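Ticket: Constituent casework intake - letters to district office not matched to case records
Status: Resolved
Priority: High
Opened by: Milagros Jara, district office, Rundell
Assigned to: Hadi Najjar, systems
Component: casework database, nightly import

Milagros Jara, Thursday, 8:40 a.m.
Since the import ran last night, flood relief inquiries from the Ekholm side of the district are showing up with no case attached. The constituent record is there and the letter is there, but the link between them is blank. Caseworkers open the constituent and see no history. I have 17 that I found by hand. Two of those people called this morning and were told we had nothing from them.

Inquiries from Alholm look normal.

Hadi Najjar, 9:05 a.m.
Confirmed on my end. The import log reports 2,892 rows read and no errors. Rows are being written, so this is a matching problem and the importer does not treat an unmatched row as an error. Please send:
- the case numbers for your 17
- whether they came in by web form, mail or phone
- whether any of them were opened before the redistricting update in March

Milagros Jara, 9:31 a.m.
Numbers sent to the queue. All are web form. None were phone. Mail is logged by hand and looks fine. All of them were opened before March, which I had not noticed until you asked.

Hadi Najjar, 10:12 a.m.
The county code for Ekholm changed in the March update. Old cases carry the old code. The web form now sends the new one. The matcher compares last name, ZIP and county code, and drops the link if any of the three differ. Alholm kept its code, so it is not affected.

What I do not understand yet is why this began last night and not in March. Leaving the link rebuild alone until that is answered.
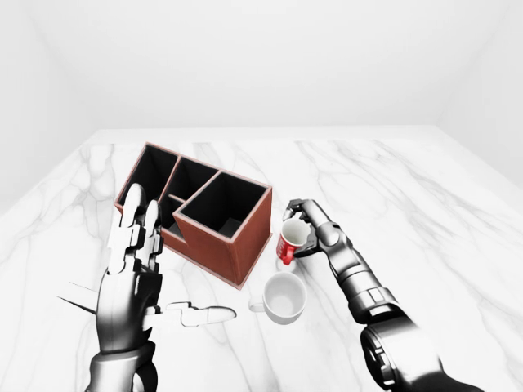
Desk organizer with four open compartments, on a marble tabletop.

Renata Espinoza, 10:50 a.m.
Adding background from the legislative side. Until yesterday the form had a lookup table that translated new codes to old ones. Pascual Sosa set it up as a stopgap when the new district lines took effect. It was listed for removal once the old cases were converted. I have a note saying the conversion was scheduled. I do not have a note saying it was run.

Pascual Sosa, 11:08 a.m.
The lookup table was removed yesterday at 5 p.m. with the rest of the temporary items. I took the conversion as done because the checklist item was closed. Looking at the checklist history, it was closed as "scheduled". I can put the table back in a few minutes if Hadi wants it.

Hadi Najjar, 11:15 a.m.
Yes, please restore it. Do not rerun the import yet. If it reruns with the blank links in place it will create a second copy of each letter.

Pascual Sosa, 11:29 a.m.
Restored. Test submission with an Ekholm address matched to an old case on the first try. Test submission with an Alholm address also matched.

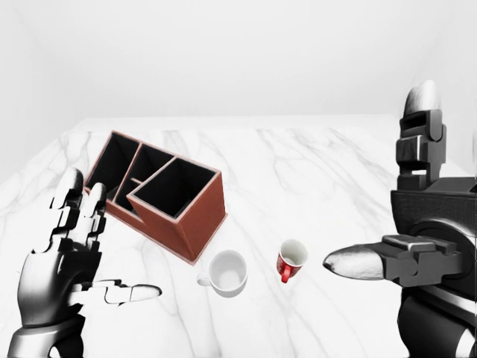

Hadi Najjar, 1:20 p.m.
Steps for the repair, in order:
1. Nightly import paused.
2. Export all letters with a blank case link, received after 5 p.m. yesterday.
3. Match on last name and ZIP only. Anything with more than one candidate goes to a person.
4. Write links. Do not touch the received date, as the reply deadline is calculated from it.
5. Resume import.

Step 3 produced 5 letters with more than one candidate. In each case a parent and an adult child share a name and address. List sent to Milagros.

Maximiliano Riquelme, 1:44 p.m.
Question from the press desk. The congressman is at the relief hearing in Rainer this afternoon and has been given a count of open Ekholm inquiries. Is that count wrong?

Hadi Najjar, 1:52 p.m.
The count is taken from letters, so it is correct. A count by case would be low. Do not quote one until this ticket is closed.

Milagros Jara, 2:35 p.m.
All five assigned by hand. I called both people who phoned this morning and gave them their case numbers. Spot-checked my original 17 and each one now shows history.

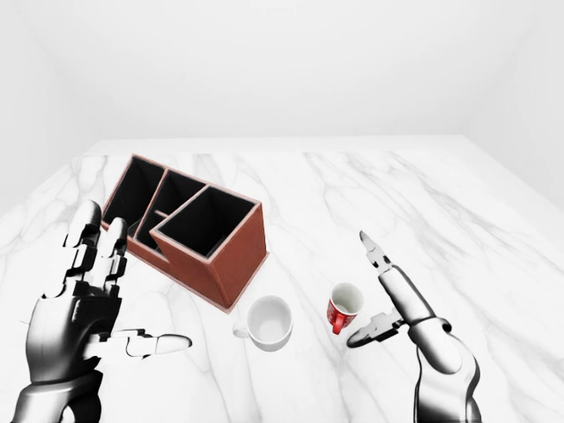 Desk organizer on the left side of the table, set at an angle.

Hadi Najjar, 3:10 p.m.
Import resumed and run manually. No blank links, no duplicates. Follow-up work:
- Convert old Ekholm cases to the new county code (Pascual).
- Importer to write a warning for every unmatched row (Hadi).
- Checklist items to be closed only as "done" or "canceled" - "scheduled" is removed as a closing status (Renata).

The lookup table stays in place until the first item is checked against the live data. Closing.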